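Clearing a Table with Two Arms
Project report, shared workshop build
Cor Dijkstra and Callum Rennie
Supervisor: Frans Wouters

3. Table layout

We built the station in the Flanville workshop over one semester. Both arms are bolted to a single bar along the front edge of the table, and each one has a small camera on top of the gripper. A third camera looks down over the whole table. The software that records and replays the arm movements is our own and is called Kurico.

The job is to sort the things left over after a meal. Dishes sit on a teal tray in the middle, rice is handled on the left, and the gray dish rack is on the right. We stood a piece of cardboard behind the rack so the wrist camera would have a plain background. Before that the program kept picking up edges from the shelves.
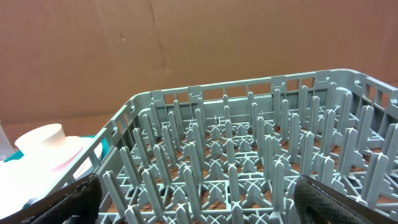 The pegs gave us more trouble than the plates did. They are narrow and close together, and a finger that comes in at a slant pushes against one before it reaches the floor of the rack. Wouter Koster suggested coming straight down for the last 56 mm. We changed the approach path and kept it for all later runs.

Each finger has a textured pad. Our first pads were smooth, and chopsticks turned in the grip when the arm sped up.

4. Chopstick runs

Chopsticks were added in November as the last item. We did 24 runs with the right arm, starting from the tray and ending at the rack. The arm let go too early in 6 of them. All 6 were recorded before we lowered the closing speed. 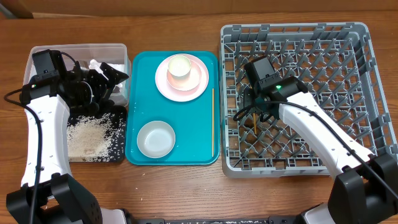 Figure 2. Right gripper holding a chopstick in the dish rack, left gripper over the clear container.

Rice is still the weak part of the project. Grains end up on the table bar and have to be brushed off between runs. Lieven Geerts is working on a scoop that fits over the left fingers, but it was not ready for this report.

The training set now has 2,000 recorded movements. The next group should check the wrist camera mounts first, as the screws work loose.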